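Todach Street Community Kitchen
Dry store and cold room walk-through, June
Checked by: Theophilus Nyarko
Copy to: Rafsan Karunaratne

1. Cold room temperature log filled in – YES
Two gaps in the evening column. Whoever locks up signs for it, even if the reading hasn't changed.

2. Door seal intact, door closes without a push – NO
Bottom corner is lifting again. Briltell have the job, reference 263. Keep using the latch until they come.

3. Raw meat on the lowest shelf, trays underneath – YES

4. Opened dry goods moved to lidded containers – PARTLY
Flour and rice are fine. Oats and red lentils were still in the bag with a clip on. Lids go on all four corners. Press the middle last.

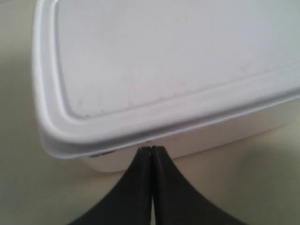 5. Labels show contents, date opened and initials – PARTLY
Most of the lentil and bean labels had no initials. Please write on the tape before it goes on the container. Marker doesn't come off the plastic well and we end up with three dates on one box.

6. Stock off the floor – NO
One sack of onions by the back door. Moved during the check.

7. Oldest stock at the front – YES
Better than last time. The Amow delivery had been put away properly.

8. Pest traps in place and dated – YES
Trap 5 was behind the mop bucket. Put back against the wall.

9. Hand sink clear, soap and towels stocked – YES
Hot tap is slow to warm up. Not a fail, but I'll time it on the next visit.

10. Probe thermometer tested in ice water – NOT DONE
Battery flat. Spare is in the office drawer.

Result: 2 items to fix before the next lunch service (4 and 10). Item 2 stays open with Briltell. Rafsan to sign below once the probe has been tested.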